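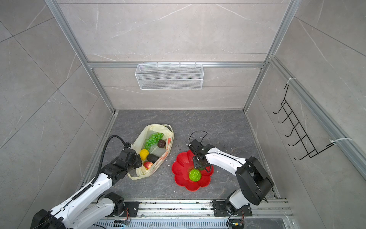 The fruit bag and the red flower bowl, with the hook rack on the right-hand wall.

Come unpack groceries with me (paid, Prandonberg, November)

Hi! I'm Babita Bansal and I'm looking for 10 people who will come to our workroom in Prandonberg and put fake fruit in a bag, take it out again, and tell me what they were thinking while they did it. That's the job. I promise it's more fun than it sounds, and you get paid 100 dollars for the session.

The longer version goes like this. I work at Wondau, and for the past while I've been running a small project we call Kashindye, which is all about what people do in the few minutes after they get home from the store. Where does the bag go? Do you tip it or reach in? Do the grapes come out first so they don't get squashed, or do they sit there until everything heavy is gone? My mother lines everything up on the counter before she puts a single thing away. I pull out whatever is on top and walk off with it, and then come back for the next one. We have had real arguments over this!

So I want to watch other people do it, and I want them to be ordinary shoppers with ordinary habits. You do not need to be tidy. If you are the kind of person who leaves the bag on the floor until the evening, please, please write to me.

What you'll be doing

You'll work with the kind of stuff we keep around the workspace: thin plastic shopping bags with loop handles, play fruit, the red flower. There are grapes, apples, an avocado, and a bumpy green one that half the office calls a custard apple and the other half won't name at all. I'll ask you to unpack a bag any way you like, then pack it up again, and then do it once more with a small change. I might ask you to choose a single piece to set out by itself, or to pack the bag as if you had a long walk home with it. Then we sit down and talk. I'm a slow note taker, so you'll have time to finish your coffee.

There is also a part about storage. I'm curious what people want within reach when they're putting groceries away, and whether they'd hang a thing up if a hook was right there. We have a white wire-mesh basket and a black rack with curved hooks, and I'd love your opinion on both. I think the basket is great for fruit. Mwajuma Mfaume, who shares the project with me, thinks it's only good for bread and onions. You can break the tie.

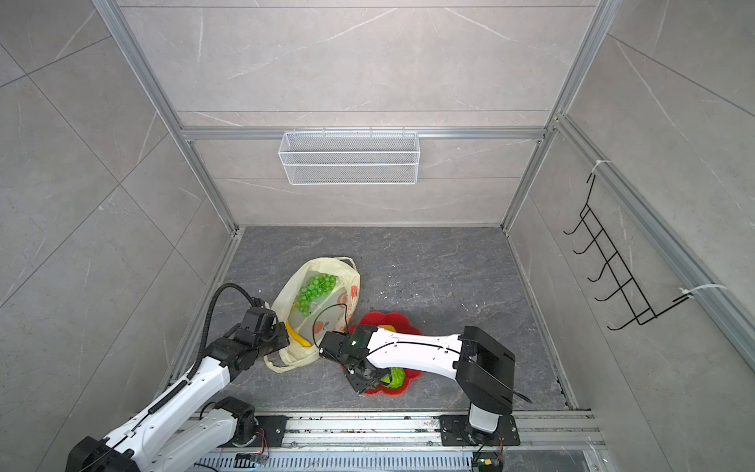
Grapes and a banana in the bag, a leafy green on the red flower. Basket at the back.

Who I'm looking for

– Anyone 18 or over who does at least some of the grocery shopping at home
– People who shop for one, and people who shop for a crowd. I have plenty of couples already
– Left-handed people, very welcome, I'm short on you
– Folks who get their groceries delivered are fine too, as long as you're the one who empties the bags

You should be comfortable standing at a work surface and bending a bit, but tell me if you'd like to sit and I'll set things lower. If small plastic fruit is hard for you to grip, that's useful for me to know, and it won't rule you out. We can talk through it before you come.

I can't take people who work for Wondau, or for Dellex, who are helping pay for the project. Sorry! Your cousins and roommates are all fair game.

When and where

Sessions run in November, in the evenings after 6 and all day Saturday. Each one is an hour and a half. You only need to come once. The workroom is Room 2311 at our Prandonberg building. Use the side entrance by the bike racks and take the elevator, then follow the hallway left past the copy machines. Bus 260 stops across the street. Parking is not great on weekdays but it's easy enough on Saturday.

Snacks are provided, and they're the real kind. The fruit in the bag is not for eating, however good the grapes look.

The pay part

You get 100 dollars at the end of your session, by card or bank transfer, your choice. If you come and decide halfway through that it isn't for you, you still get the full amount. Bring something with your name on it so I can do the paperwork. Child care isn't something I can offer this time, but Mwajuma is working on it for the next batch.

How to sign up

Send a message through the contact form on the Kashindye page and put "grocery bag" in the subject line. Tell me which times suit you, who you shop for, and one thing you always do when you unpack (mine is eating a banana over the sink before anything else is away). There's no need for a resume or a cover letter. I answer everyone, usually within a couple of days – Mwajuma picks up the messages when I'm out.

If the spots are gone by the time you write, I'll ask if you want to go on the list for spring. We'll be doing cans and boxes then.

Babita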